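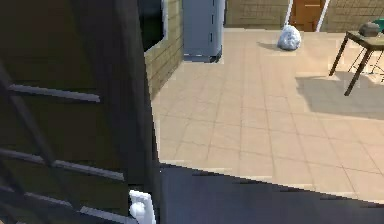 Doorways and Step-Free Access in the Older Public Buildings of Harkport

Project report submitted by Markos Sotiropoulos
Supervisor: Cayetano Rivas

1. Background

Harkport has a large stock of public buildings put up before step-free access was a general concern. Many are still in daily use as libraries, halls, clinics and advice centres. The town's access guide lists most of them as "accessible with assistance", a phrase that covers a wide range of conditions. A visitor who reads it cannot tell whether assistance means a ramp kept behind the front desk or a member of staff holding a heavy door.

The project set out to examine what a visitor using a wheelchair, a walking frame or a pushchair meets between the pavement and the reception point. It was limited to two districts, Estby and Womeda, so that every building could be visited by the author. Lifts, toilets and upper floors were left out, as they are covered by a separate study within the department.

2. Method

The survey covered 192 doorways. Each was recorded on a standard form giving the clear opening width, the height of any threshold, the direction in which the door opens, the type of handle and the space available on either side. Opening widths were taken with the door in its normal working position. Where a building had double doors of which one leaf was kept bolted, only the working leaf was measured.

Opening force was measured with a spring gauge at the handle. Readings were repeated at a later hour where wind was thought to have affected the result, and the lower reading was kept.

A short questionnaire was left at reception desks during August. It asked visitors which part of the entrance, if any, had caused them difficulty. The project had a printing allowance for 400 forms, and this proved sufficient, although the supply at the Pacheco Centre ran out early and had to be topped up from Estby Library.

3. Findings

Width was less of a problem than expected. Most main entrances in both districts were wide enough for a standard wheelchair, including those in the oldest buildings, where doors were often made large for reasons of appearance. The difficulty lay more often with the inner door. Draught lobbies added at a later date tend to be shallow, and in several cases the outer door could not be closed behind a wheelchair before the inner one had been opened.

Door closers were the most common cause of complaint. Written comments described doors that "fight back" or "shut on the wheels". The gauge readings supported these comments at Womeda Hall and the Pacheco Centre, where the closers had been set firmly to keep heat in during winter and had not been adjusted afterwards.

Thresholds varied a good deal. Metal strips fitted over worn stone were often loose at one end — a small fault, and one which four respondents linked to a stumble. Changes of floor finish just inside the door also drew comment, chiefly from people with poor sight, who found it hard to judge a shift from dark matting to pale tile in strong daylight.

4. Costs

A quotation was obtained for one building only and should be read with that in mind. Replacing the closer and threshold at the side entrance of Womeda Hall, with labour, was priced at £1,305. Adjusting the existing closer would fall within the normal maintenance visit and carry no extra charge.

5. Recommendations

The access guide should state the clear width and threshold height of the main entrance for each building listed. The phrase "accessible with assistance" should be withdrawn, or else followed by a note of the help offered.

Door closers should be checked twice a year, at the start and end of the heating season. Loose threshold strips should be reported through the existing repairs form, which at present has no heading for doors and would need one.

6. Limits of the study

All measurements were taken by one person and were not checked by a second. The questionnaire reached only those who had succeeded in entering the building. People turned back at the door are therefore absent from the results, and a further study would need to approach them through local groups or by post.

Table 2 and the blank survey form are held with the department's copy of this report.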